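Workshop Automation, Session 4: Setting up the wrist view
Notes by Thandeka Ngubane

Read before Tuesday. Bring your Prandach controller with the Strachan jaw set already fitted.

4.1 Scope
This session covers the jaws and the wrist view of the home-built arm. Base wiring was dealt with in session 2. The shared bench has one power supply, so work in pairs.

4.2 Jaw travel
Fully open, the servo should read 344 counts on the Catico board. If it reads lower, loosen the horn, turn it by one spline and tighten again. Do not correct the offset in software at this stage. The two fingers must reach the end of travel together; a lag on one side means the link is binding.

4.3 Simulation
Load the arm into Vurance and set the ground to grass. Plain grey ground makes the detection step too easy and the settings do not carry over to the bench. Run the model with the jaws open and save a view from the wrist before any approach move.
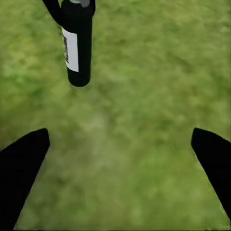

The approach is planned in two stages. The first moves the wrist sideways until the target lies midway between the fingertips. The second moves it forward along the tool axis, at 18 mm per second, and stops before the jaws close. Keep the stages separate in your code. Combined moves are covered in session 5.

4.4 To hand in
Servo reading with jaws open
Saved wrist view
Listing of both stages, with comments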